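**Notebook, household tasks bench, Skastodwood. April, Saturday session. Simulation only.**

Purpose of the session: to continue the table-clearing series in Plikska and to record whether the current controller may be put forward for the physical bench at Prastordale. The question carried over from the previous entry is whether the arm can clear an ordinary table after a snack, with the plate and its contents left in place. Only the items at the back of the table are targets. The fruit, the plate and the small carton near the front are to remain undisturbed.

The room is the one with the orange walls and the diamond tile floor. Colleagues have asked for a plainer room more than once. It has been retained so that this session can be compared with the earlier ones, and any change of room should be entered here as a separate series.

Definition of success, unchanged:

- The target is grasped, lifted clear and released in the discard zone.
- No other item is displaced far enough to need resetting.
- The operator does not intervene after the start command.

A run that meets the first condition and fails the second is a failure. There was some disagreement on this point in the review, and it is set down again so that the tables are read correctly. A household would not regard a table as cleared if a lemon had been sent to the floor in the course of it.

## Grasping among neighbors

The first block used a target placed close behind the plate. The approach is difficult for two reasons. The plate takes up the middle of the table and its rim is low, so a finger that comes down short will meet the rim before it meets the target. The mango is also on that side of the plate, and the planner treats it as a rounded obstacle with a generous margin. The margin was set in February for a larger gripper and should be reduced.

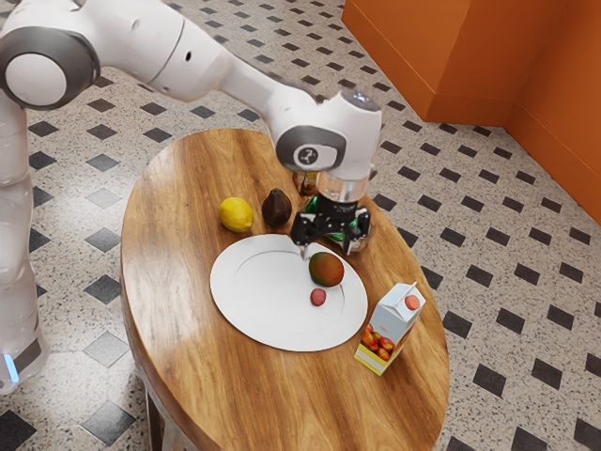 The planner selects a steep approach in most runs. This is the correct choice for the layout, and the wrist stays clear of the avocado throughout when the steep approach is used. The shallow approach is chosen when the first candidate is rejected for joint limits. In those runs the forearm passes low over the lemon, and the clearance reported in the log was smaller than we would accept on real equipment, where the fruit will not be exactly where the model says it is.

Result for the block: 20 attempts, 11 successes. Of the failures, the larger share were contact with the plate rim. The remainder were lost grasps during the lift. No failure was caused by the vision stage, which found the target in every attempt.

The figure is better than that of the previous session and is still too low. A person asked to clear this table would complete it without remark while holding a conversation. It is worth keeping that comparison in the notebook, as the percentage alone can give a favorable impression when it is set beside our own earlier results and nothing else.

Lost grasps deserve a separate note. The controller closes to a fixed width taken from the object model and then waits for the contact signal. When the signal arrives on one finger only, the lift begins regardless. This was a deliberate shortcut in the first version and was never removed. The change request has been filed under the Grímsdóttir branch, and the block should be repeated in full when the branch is merged.

## Cans lying on their side

The second block placed a green beer can on its side with a tall juice carton standing directly behind it. A can on its side is a fair test of a household machine. It is a common object in a common position, and it can roll.

The intended grasp is across the body of the can, with the fingers closing from either side of the long axis. The can lies diagonally on the table, so the wrist must turn before descent. The planner makes the turn high above the table and then comes straight down. Turning high is slow, but it removes the risk of sweeping a finger through the carton, and it should be kept.

Two matters to be settled before this block is run again:

1. The order of removal. When both the can and the tall carton are targets, the planner takes whichever has the higher confidence score. On several occasions this was the carton, and the arm reached over the can to get to it. The nearer item should be taken first unless there is a reason against it.
2. The release height. A can dropped from the present height bounces in the discard zone. In simulation this costs nothing. On the physical bench it would mean someone walking across the room to pick it up.

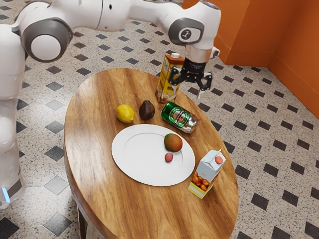 ## Close views and the label problem

The vision stage takes a close view before the final descent. The purpose is to correct the position estimate made from the wide view, and for most targets the correction is small.

The can gives trouble at this stage. Its label is often only partly in view and may be upside down, and the matcher places too much weight on lettering. When a few large letters are inverted and the rest of the word is out of view, the confidence score falls even though the outline and color of the can would be enough for any practical purpose. The arm then withdraws and requests a second view. The second view is seldom better than the first. The cycle adds 4 seconds to each attempt and, in the worst runs, repeats until the time limit is reached.

Glare is the other difficulty. The plate is white and slightly glossy, and a bright patch on the rim may be read as an edge. The tabletop is also polished. We had expected the wood to be the greater problem and had prepared a correction for it. The correction is sound and may stay in, but it was written for the wrong surface.

A partly visible green fruit in the plate was once proposed as a target by the color stage. The request was rejected at the next check, as it should have been, on the ground that everything inside the plate is protected. The check is simple and has now prevented an error of consequence. It should not be removed in the course of tidying the code.

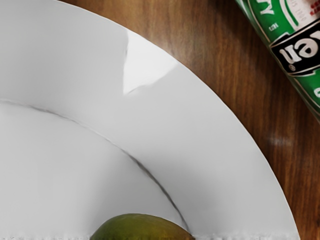 *Part two. Reading time: 4 min*

The second half of this entry concerns soft packaging and the recommendation. Colleagues who require only the recommendation may go to the final section.

## Soft packaging

The third block replaced the can with a crinkled snack package in green and silver. Packaging of this type is the item most often named when households are asked what they would like removed from a table, and it is the item for which our models are weakest. The simulated package holds its shape under load. A real one does not. Results from this block should therefore be read as an upper limit on what the physical bench would achieve, and they should not be quoted outside the group.

The arm comes down over the package with both fingers pointing straight at the table. A pinch near the middle is the default. The alternative is a pinch at one end, which gives a thinner section between the fingers and a cleaner lift, at the cost of a long free end that swings toward whatever is nearby. 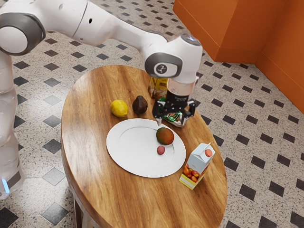 For the present layout the middle pinch is preferred. The free end is short on both sides, and the tall carton behind the gripper is then at less risk. With an end pinch the planner would have to know how far the package extends under load, and it has no means of knowing this. The point should be reopened when a deformable model is available in Plikska. A request has been made. No delivery month has been given.

Shine was expected to be a difficulty here as well and was less of one than anticipated. The close view finds the package by its irregular outline, and reflections on the wrapping seem to make the outline easier to separate from the wood grain.

One procedural error is to be recorded. The early part of this block was run with the protected list from the previous series, which did not include the small gabled carton at the front right of the table. The carton was not touched in any of those runs, but the planner would have been permitted to touch it. The runs have been marked and left out of the totals. The list is now loaded with the layout file, and a mismatch between the two will stop the session before the first attempt.

## Position on the general question

The archive for this series now stands at 674 runs. Taken together, they support a limited statement: the machine can remove a single rigid item from an uncrowded part of a table, and it can usually do so without disturbing the rest. They do not support the wider claim, made in the draft summary circulated in March, that the system is able to clear a table. That sentence should be withdrawn before the summary goes to Prastordale.

Speed has been left out of the discussion on purpose. The arm is much slower than a person at every part of the work. If the table could be cleared reliably while the household was elsewhere, the slowness would be of little concern. Reliability is the matter to be pursued.

## Recommendation and actions

Transfer to the physical bench is not recommended at this time. The following are required first:

- Merge the Grímsdóttir branch and confirm that the lift waits for contact on both fingers.
- Reduce the obstacle margin on the mango to suit the present gripper.
- Lower the weight given to lettering in the matcher, and limit second views to one per attempt.
- Lower the release height in the discard zone.
- Change the removal order to nearest first.
- Repeat the first block with no other changes.

The layout file should be left as it stands until the repeat is finished. Anyone who needs the simulation machine before then should save to a separate folder and note the fact below this entry.

Discard zone coordinates for the Prastordale bench are still outstanding.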